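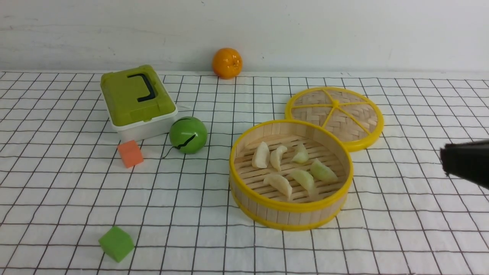
Tabletop from the steamer task, head camera view, gripper at the right.

Jornora Steamer Set

Teleoperated demonstrations of simple kitchen handling, version 2

Summary

Jornora Steamer Set contains 181 demonstrations in which an operator guides a robot arm by remote control. The main task is to put the lid on a bamboo steamer basket with dumplings in it. Two smaller tasks use the same table: moving one foam cube to a named place, and bringing the orange next to the basket. The set was collected in the Clokton lab during November.

Table and objects

The table is covered with a white cloth with a thin black grid. We kept the cloth in all sessions, so that a start position can be restored by grid squares. Objects which do not belong to the task stay on the table as distractors. These are, for example, a container with a green lid, a green ball, and the cubes when the task is the steamer. Their positions are changed every 20 episodes.

How the demonstrations were made

The operator moves a hand controller, and the arm follows with a small delay. The trigger closes the gripper. Before recording, each operator practiced for 30 minutes, and practice runs are not included. If the operator dropped the lid but picked it up again, the episode was kept and has the tag "recovery". If the lid fell off the table, the episode was stopped and deleted.

Please note that the lid is the difficult part. It is wide, and the gripper must take it by the rim. Most operators first pulled the lid a little toward the free side of the table and lifted it after that. We did not ask them to do so.

Files

episodes/ one folder per demonstration
 head.mp4 video from the head camera
 arm.csv joint positions and gripper opening
 note.txt task name, tags, operator number
layouts/ start positions in grid squares
tools/ Nelley player, for viewing video and arm data together

Known problems

The delay between video and arm data is not constant. It is usually below 400 ms, and the script tools/align.py corrects most of it. At the start of many episodes only the tip of the gripper is visible. In version 1 the layout names had spaces, please use the new names.

Author and contact

Delić, Clokton lab. Please report wrong tags through the issue page and give the episode number.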